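How a Library Book Finds Its Way Home
By the Liline Kids' Desk
Tuesday, February 4, 2020

Have you ever pulled a book off a library shelf, flipped through it, and then had no idea where it came from? Don't worry, it happens to grown-ups too! Libraries have a wonderful system for getting every book back to its own spot, and once you know how it works you can find almost anything.

Let's start with the part of the book you see first. When books stand on a shelf, their pretty front covers are hidden. All you get is the narrow strip that holds the pages together, and we call that the spine. (Yes, like the one in your back!) A spine has a big job for such a skinny thing. It has to tell you what the book is called, and often who wrote it, in a space that may be thinner than your thumb.

So how do you fit a long title on a thin spine? You turn it! In most English books the letters lie on their sides, and you tip your head to read them. Try it at home tonight. If you read down a whole row you will look like a puzzled puppy. 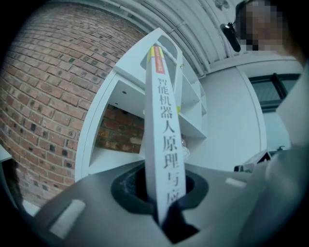 Chinese books have a very neat way of doing the same thing. Chinese characters can be written one under another, from top to bottom, so a title can run down a spine with every character standing straight up. No head tipping at all! The big black characters on this white book begin with a word that means "intelligent robot," so you can guess what sort of reader would love it. Near the top of the spine there is also a small colored label with a red band and a yellow stripe.

Colors can be a big help on a shelf. At the Hultgate Children's Library, blue means animals, green means plants, and yellow means stories about long ago. Other libraries choose their own colors, so always look for the chart on the wall or ask at the desk.

Many libraries use numbers as well. Each number is like a street address. Say your book is number 464 and you are standing in front of 819. You have walked too far, so turn around and go back until the numbers get smaller. The Ginbridge school library has 2000 books, and a second grader there can find any one of them with a number and a little patience.

Want to try it yourself? Pick one shelf in your room and take everything off – this is the messy part. Sort the books into piles by what they are about, and choose a color for each pile. Cut small strips of paper, color them in, and tuck one inside each book so the end peeks out at the top. Then stand the books up with their spines facing you. If the last few keep flopping over, lean something heavy against them. A clean rock works great!

One class did this with 41 books last June and finished before lunch. How many are on your shelf?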